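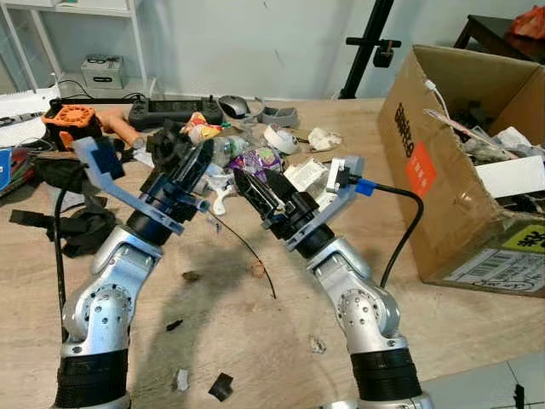

Is a New Tablet Really Twice as Good?

Tablet makers love big numbers. Walk into a store or scroll past an ad and you will see words like "faster," "sharper" and "all-day battery." Some of these claims are true. Some are sort of true. A few are only true if you squint.

Let's look at how to read a tablet ad without being fooled by it.

Faster than what?

Say a company called Moriarty has a new tablet, and the box says it is "80 percent faster." Your first question should be: faster than what? Last year's tablet? A really old one? A tablet from another company?

Look for a tiny star next to the number. That star means there is more to read, usually in very small letters at the bottom. On the Moriarty box, the small letters say the new tablet was tested against a model from four years ago. Well, sure. Most things with a computer chip are faster than they were four years ago.

And faster at what? A chip can be great at drawing game pictures and only a bit better at opening a web page. If you mostly read comics on your tablet, a quick game chip won't change your life.

The trouble with pixels

A screen is made of tiny dots of light called pixels. More pixels packed into the same space means a sharper picture. That part is real.

But your eyes have a limit. Once the dots are too small for you to pick out, adding more doesn't do much. Try this: draw a face using big dots from a marker, then tape it to the wall and walk backward. At some point the dots blend together and it just looks like a face. A screen works the same way. If two tablets both look smooth from where you hold them, the one with more pixels may only be winning on paper.

More pixels can also use up more power, and ads tend to be quiet about that.

All-day battery (but whose day?)

The Cilleck tablet promises "all-day battery life." How long is a day? You might think 24 hours. The small print says ten, with the screen turned down low and one video playing over and over with the Wi-Fi off.

Do you use a tablet like that? Probably not. You turn the screen up, play games, send messages and forget to close things. All of that eats power.

Said Ouali repairs tablets and teaches a Saturday-style club for kids who like taking gadgets apart. He told us he doesn't trust the number on the box. "I charge it up, use it how I normally would, and look at the clock when it dies," he said. When he tried this with his own Cilleck, it lasted 6 hours.

Batteries wear out, too. After a couple of years of charging, a battery holds less than it did when it was new.

Where did all the space go?

Storage is the room inside a tablet for apps, photos and videos. The Lavow tablet says 64 gigabytes on the front. Turn it on for the first time and part of that is already full, mostly with the software that makes it run. There may be a few apps you never asked for as well. Some of those can be deleted. Some can't, and that is pretty annoying.

Stars and reviews

Reviews can help, but be picky. A review that says "Best tablet ever!!!" tells you nothing. One that says "the sound is fine but the charging plug feels wobbly" was likely written by a person who has used it.

Check who is talking, too. If a video was paid for by Cakar, don't be shocked when it says nice things about the new Cakar tablet. It might be a good tablet anyway. You just can't tell from that video.

Try it yourself

Find a tablet ad and write down every number in it. Next to each one, write "compared to what?" and see if the ad gives you an answer. Then ask a grown-up to help you find a review by someone who bought the tablet with their own money, and see which numbers match.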